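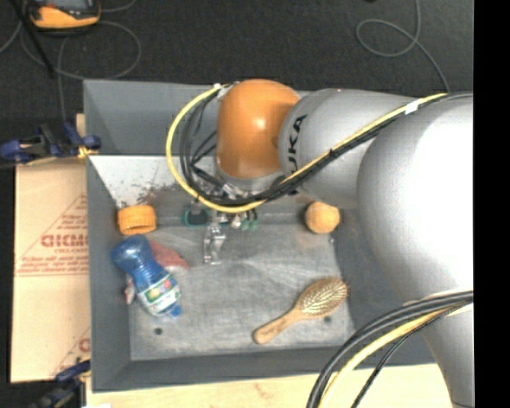

Patricio Quezada asks whether a school team can enter the Domínguez Cup with its own arm and just the Clukico bin. Yes, it can. The cup rules cover the bin, the objects and the log sheet. The arm and gripper are up to the team.

## Clukico Class Bin

The Clukico Class Bin is a gray picking bin with sloping walls, sold by Prillano for robotics classes and clubs. Students load it with mixed household objects and program an arm to pick them out. It has been the standard bin at the Domínguez Cup for two seasons.

### What you get

- One bin
- Two clamps for the work surface
- Course binder with 13 lessons
- Log sheets for 40 practice sessions
- Printed copy of the cup rules

Arm, gripper, controller and objects are sold separately or supplied by the school.

### Choosing objects

The binder asks for things students can bring from home. A plastic bottle, a ball and a wooden hairbrush make a good first load. The ball can roll when it is touched. The brush has a narrow handle and a wide head, so students have to decide where to grip it. Clear and shiny items give many depth cameras trouble and are held back until lesson nine.

No glass, nothing with a blade, and no full bottles.

### Setup

Clamp the bin to the table before teaching any positions. If it shifts during class, the taught points have to be checked again. Route gripper cables with enough slack for the wrist to turn through its full range, and tie them back so the loop stays clear of the objects. Run the first pass at reduced speed with a student at the stop button.

### Wear

Expect scratches on the floor of the bin. The Lambridge after-school club logged nearly 4000 picks in one before ordering another, and the old one is still used for practice. Marks do not affect cup eligibility. Holes drilled by the team do, unless they were approved at check-in.

Wipe with a damp cloth. Do not use solvent.

### Using it for the cup

Each team gets one loaded bin and one timed run. Judges place the objects. An item counts when it has been lifted over the wall and set down in the drop area. Items that fall back may be tried again. Teams hand in their log sheets at check-in, which opens at 8:30 a.m.

### Ordering

Schools can order by purchase order through Prillano. Orders for the fall term should be in by the end of May. Replacement clamps and extra log sheets are listed under Clukico spares.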